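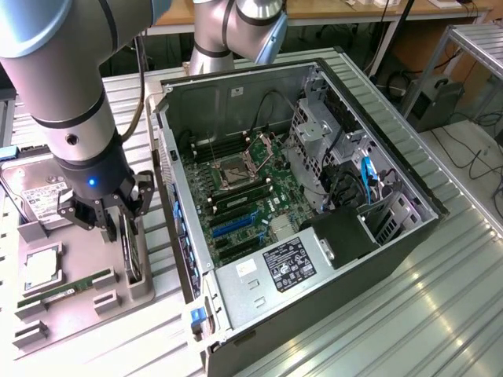 Wirivach Parts Tray

The Wirivach is a grey plastic bench tray for holding desktop computer parts while a machine is built, repaired or stripped. It sits beside an open tower and gives the drive, processor, memory and cards a fixed place each, so they are not left lying on the bench or on top of the power supply.

It was drawn up by Tove Dalsgaard at Thorlacius, who had spent several years in a repair workshop before moving to product design. The first version had flat compartments like a cutlery drawer. The present one has raised holders and slots, and parts can be gripped by their edges.

29 shares

What it holds

The upper pocket takes one 3.5-inch hard drive, label side up. You can read the serial number without lifting the drive out, which saves a fair bit of handling if you are booking parts in.

Below that is a square recess for a desktop processor. The chip sits with its heat spreader facing up. There is space at the sides for fingertips, but go slowly, and do not press the chip down to seat it. It only needs to rest there.

Memory lies lengthways between two holders. It should go in without force. If a module with a tall heat sink will not sit level, leave it in its own packaging. Narrow cards and other thin parts stand upright in the slotted block.

Setting up the case

Lay the tower on its side with the panel off and the motherboard facing up. Put the tray next to it on the same bench, close enough that you are not carrying parts over the floor. Most of our customers work with the tray on the left. Left-handed users may prefer to swap the two over, and the tray works just as well that way.

Before fitting a card, look along the row of expansion-slot brackets. On many cases with coloured retention pieces these have to be opened first, and on others each bracket is held by a screw. Check your case manual if you are not sure which you have. Loose screws should go in a separate pot — the tray has no lid and small things will roll off it.
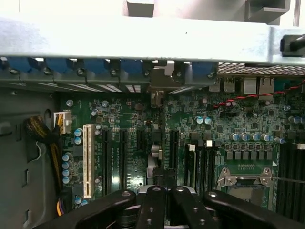
Order of work

We suggest loading the tray in the order you will unload it. For a full build that usually means processor, then memory, then cards, then the drive. For a strip-down, work the other way round and clean each part before it goes in.

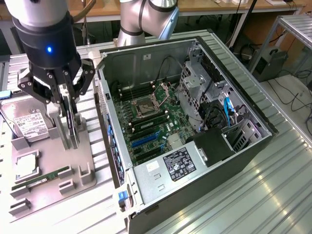
Processors are the part people ask us about most. Leave the chip in its recess until the socket is ready, and keep your fingers off the underside at all times. The socket should look like the one here, with the metal bracket flipped right up and the contact area clear, before you reach for the chip. Line up the corner marks, lower it straight down and let go. If it rocks, lift it off and try again. Bukola Edet, who runs our customer help desk, reports that nearly all the bent pins she hears about come from nudging a chip sideways once it is already down.

Memory is simpler. Open the clips on the slot, match the notch and push evenly at both ends. Your motherboard manual will tell you which slots to fill first.

Cleaning and care

Wipe the tray with a dry lint-free cloth. For thermal paste, use a little isopropyl alcohol and let it dry fully before parts go back in. Do not put it in a dishwasher.

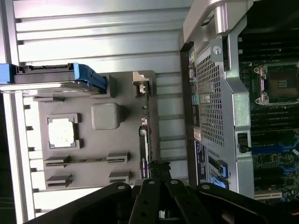 Avoid strong solvents such as acetone, and keep the tray away from soldering irons and hot air tools. The raised holders can be marked by heat. Clirnow wipes are fine for daily use and are sold on our accessories page.

The tray does not replace a wrist strap. Earth yourself before you touch any of the parts.

Ordering

Trays are sold singly or in packs of 3. Workshops needing larger numbers should write to us for a price, and we can supply up to 1000 on one order. Pukeo bench mats are sold separately. The next delivery is due in April.

Page updated 2/19/24

2 comments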